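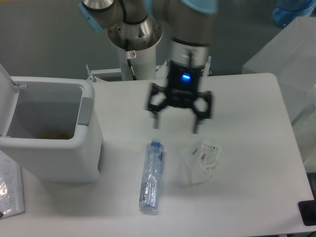 惊悚片《仓门》的发行方Broklow日前宣布，影片将于明年4月上映，并把它称作“近年来最克制的密室电影”。这类说法听得多了，观众大概不会太当真。故事梗概倒是简单：一名维修工夜里被反锁在机械车间，只有一部快没电的对讲机，门外的人要他交出一份他从没见过的账本。海报还没有公布。至于主角为什么会在那里，账本又是谁的，稿子里只有一句“真相远比想象中复杂”。

导演Hanne Hafstein此前拍过两部长片，都没有在国内公映。她在发行方提供的书面访谈里说，新片“不靠血浆，也不靠突然的响声”，全片只用一个主要场景，演员大部分时间独自面对镜头。她还说，剧本写了3年，中间推倒重来过一次，最早的版本里有两个被困者，后来删掉了一个。

这番话听上去不错，可惜与同一份材料里的其他内容对不太上。材料末尾的技术说明写着，影片共有472个特效镜头，交给后期公司Zodau制作。一部号称只有一个房间、一个演员的电影，为什么需要这么多特效，说明里没有解释。记者就此询问Broklow，对方回复说，大部分是“看不出来的修饰”，例如擦除灯架和延伸墙面，并称不方便提供分类清单。

票房前景同样说得含糊。Broklow在招商文件中预计首轮排片可达924块银幕，但目前对外确认合作的院线只有Zurwood一家。Zurwood方面表示，双方签的是意向书，具体场次要等看过完成片再定。换句话说，那个数字眼下还是发行方自己的愿望。

影片的片长也改过口径。最初的备案信息为118分钟，这次的通稿变成了“不到两小时”，业内另有消息称，剪辑仍在进行，试映版比备案版短了近10分钟。剪短未必是坏事，密室题材拖沓起来尤其难熬，不过一部对外宣布已经“全部完成”的电影还在剪，发行方总该把话说清楚。

取景地Vídalín的当地报纸曾报道，剧组原计划租用镇外的旧厂房实拍，后来改为搭景，只在厂房外面补拍了几个夜景。通稿里却仍写着“全程实景拍摄”。被问到这一点时，发行方称“实景”指的是实体布景，与绿幕相对。这个用法恐怕与多数观众的理解不同。

被困密室的惊悚片近几年数量不少，成本低，概念一句话就能讲完，适合拿去卖预售，真正能撑到最后半小时的却不多。常见的毛病是前面卖足了关子，到结尾匆忙塞进一段闪回，把所有谜底一口气念出来。Hafstein的上一部长片就有类似问题，当时影评人普遍喜欢开头，对收尾颇有怨言。她在访谈中承认那次“结尾写得太急”，这次的结尾是否有所不同，她没有多谈。

按照Broklow的安排，预告片会在年底前推出，主演名单也将同时公布。到目前为止，通稿里提到主演时用的仍是“一位观众熟悉的实力派演员”。片方没有说明是合同尚未签妥，还是有意保密。

影片的媒体试映原定本月举行，现已推迟，新的日期待定。

2021年9月12日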